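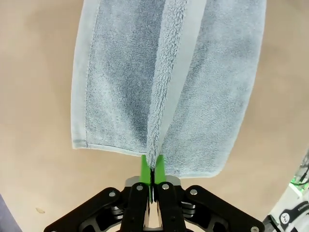
Progress report for May, towel cell
To: Vendula Kopecký
From: Efe Anozie

Hi Vendula,

You asked for a plain-language update on where the maintenance money went, so I'm going to skip the charts and just tell you. The towel cell is up, both arms are running, and I'm a lot happier with it than I was when I wrote to you last.

The big job was the grippers. We'd been losing towels on the left side for a while, mostly during the lift, when the whole weight is hanging from one pinch. Oluwaseun spent a morning with the left gripper on the bench and found play in the outer linkage, plus a fingertip pad that had gone shiny on the gripping face. She put in new pads on both arms (the green ones, same as before, from the batch you approved) and went through every linkage screw with the torque driver and fresh threadlocker. We did the right arm too, even though it wasn't complaining yet. I didn't want to end up with one tight gripper and one sloppy one, it makes tuning miserable.

After that we ran 924 folds over the first stretch and 852 of them finished without anybody stepping in. That's much better than April! The 72 that failed were nearly all at the same step, where the cell has to find a corner after the first lift. If it grabs mid-edge, or gets a bunch of fabric in the middle, the towel hangs with a fat pleat in it and the software has a hard time deciding which edge is which. The woven border bands help, they're smoother than the terry and easier to pick out, but a gathered towel can show you two bands going in different directions and then all bets are off. 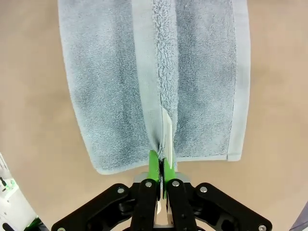 Babatunde has been chipping away at that one. His current fix is to let the arm lower the towel back to the table and try again from a different spot when the hanging shape looks wrong, instead of pushing on and making a mess. It costs time on every retry. I'm fine with that for now, but you should know the cycle time will look worse in next month's numbers before it looks better.

The other thing he wants is a slightly softer close. At the moment the fingers come together at full force no matter what's between them, and with thick terry that's okay, but the Lado samples have a thinner towel coming and I don't want pull marks on those. We've got a force setting that works on the bench and we haven't moved it to the cell yet.

Calibration took longer than I'd planned. Once the pads were changed, the fingertip position was off from what the controller believed, not by much, but enough that the right arm was pressing into the tabletop on low grabs. Setsuko redid the tool offsets for both arms and then redid the table height, and then found the wrist camera on the left had shifted in its bracket, so she did that too. Two days gone. I've asked her to write the whole sequence down, and there's now an 8-step sheet at the station that anyone can follow after a pad change.

With the offsets sorted we did another 326 folds, all on the same medium towel, and the folded stacks are a lot squarer. I still want to see it on the big bath size.
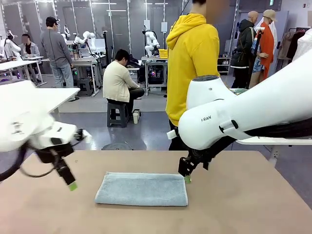 Cables are next on my list. The run down the left arm rubs when the elbow folds all the way in, and I found a scuffed spot on the sleeve. It isn't through to the wire. I've taped it and ordered a longer sleeve from Plonton, and we'll reroute it when it gets here - that should be half a day with the cell off.

On money: pads, screws, threadlocker and the sleeve all came out of the consumables line and we're under. The only thing I'd like to add is a spare wrist bracket for each arm. If you can okay that by the end of the month, I'll put it on the same order as the sleeve clips.

Still open from last time: the Pusora visit. They'd like to watch it run for an afternoon and I'd rather do that after the cable work. Can you ask them for a late date?

Efe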